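Looking after cricket whites and bats at home

Grass stains
Soak whites in cold water before they meet any detergent. Hot water sets the green for good – my Toris trousers can confirm it. Leave them until 9, then wash as usual.

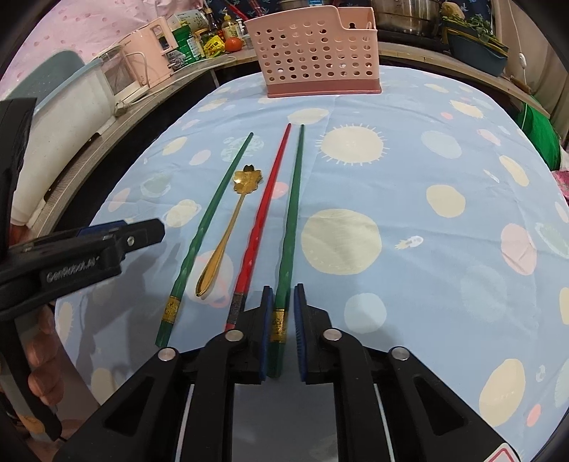 Oiling the bat
One thin coat of linseed on the face and edges, none on the splice. Lay it flat for 48 hours, somewhere you won't sit on it. A second coat is for optimists.

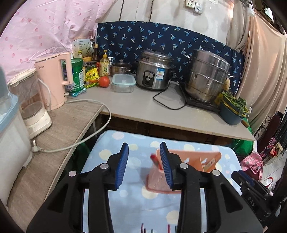
A reader at Plovberg swears one coat is plenty, and that more oil only makes a heavy bat heavier.

We use cookies to improve your visit. Accept | Manage settings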